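Redberg > Our People > Automation FAQ

Jobs Training FAQ Contact

2 min read

Will the arms take over my job?

I get this one a lot! Short answer: no one on the packing crew is being let go. The Clestela arms do the grabbing and lifting, and we teach them, check them and fix their mix-ups.

What does teaching look like?

Very everyday stuff, like gripping two water bottles by their green caps, one in each hand. You do it, you do it again, and a single task might need over 1,000 tries (yes, your wrists will notice, so swap jobs with someone).
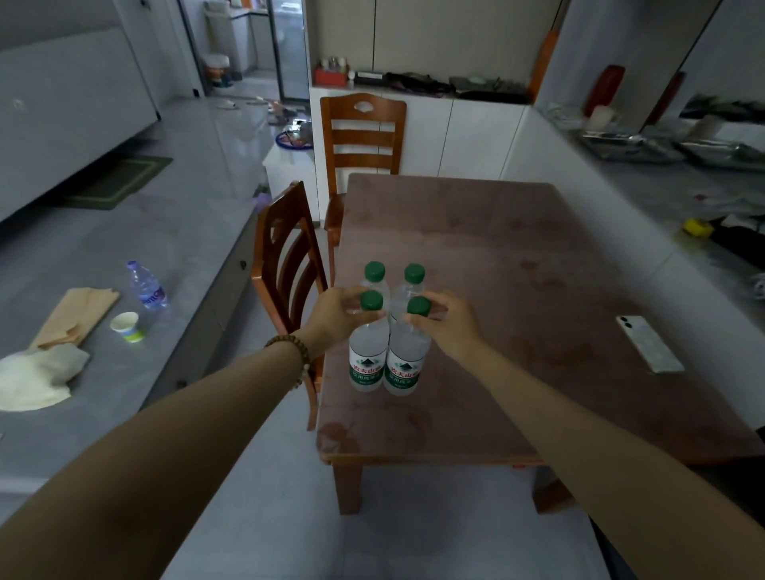

By Nelly Zapata, shift trainer

Do I need to know code?

Nope, I sure don't. Akua Abubakari runs the software side and she's happy to sit with you if a screen looks weird.

Does my pay change?

Trainer hours get the higher rate. Put them on your own line of the time sheet or they'll come through as regular packing!

Can I go back to the line?

Yes, two of us already did. Misaki Nagano missed the chatter, and I get it. Tell Hanna Zakharchenko before the September schedule goes up.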